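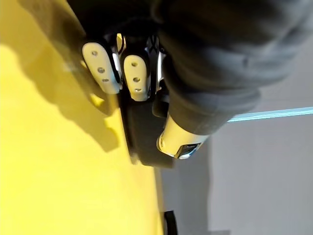 2018-05-13

Quick one tonight, I have an early start and the dishes aren't done. But I promised a few of you I'd write up the water bill thing so this is it.

Short version — the bill for April came and it was 384 dollars. Ours is normally nowhere near that. I read it standing at the mailbox and then again in the kitchen in case it got smaller. It did not.

So I called the water office. On hold forever, then a very nice woman who said the meter reading was the meter reading. 11 days of heavy use, she could see it on her end. Had we filled a pool? No pool. Had we put in a lawn? Ha. No. She said check the toilets.

Checked the toilets. Food coloring in the tank, wait, see if the color shows up in the bowl. Upstairs one fine. Downstairs one fine too. I was almost dissapointed, because a flapper is five bucks and I know how to do a flapper.

Next thing, turn everything off and go look at the meter. Ours is in a box by the curb with a lid that weighs more than my dog. Spider in there, obviously. The little dial was turning. Everything off in the house and it's just going around, la la la.

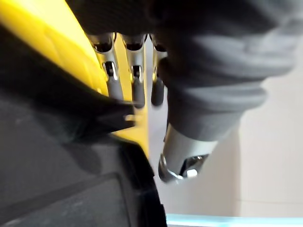
Then you shut the main valve at the house and look again. If it stops, the leak is inside. If it keeps going, it's in the line between the street and the house, and that is your line, you own it, you pay for it. Did not know that until last month! Twelve years in this house.

It kept going.

Called three places. Vostanis never called back. Gremel could come in two weeks, and wanted to charge for the visit even if they found nothing. Ibarra came the next morning, walked the yard with a listening thing on a stick, and stopped right by the big maple. Of course it was the maple. Root had gone up against the pipe and there was a split at the joint.

Two choices. Patch the bad section, nearly 1000 dollars. Or replace the whole run from the street, 3000, and be done with it. The pipe is as old as the house and the guy was pretty fair about it, said the patch might last us years or it might go again in the fall a few feet over. We went back and forth at the table for a whole evening. Went with the patch. Ask me in the fall. 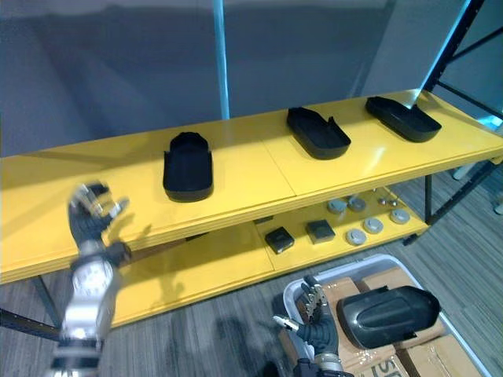

Stuff I'd tell you if your bill jumps:

Call the water office first and ask if they do a leak credit. Ours does, once, if you send in the repair reciept and a form. Waiting to hear how much.

Take a picture of the meter at night before bed and another in the morning before anybody flushes. Takes a minute. I do it every week now.

Find your main shutoff today. Ours was behind the paint cans and the handle was so stiff I needed a wrench. Not what you want if something bursts at 2 am.

I also bought one of those leak alarms for the basement, a Kovex, and it went off in the first hour because I had set it down in a damp spot. Moved it over by the heater. Quiet so far.

Yard is a mess, there's a long strip of mud from the tree to the walk. Grass seed is down and the birds are eating it. If anybody has a trick for that, comments are open. Ok, dishes.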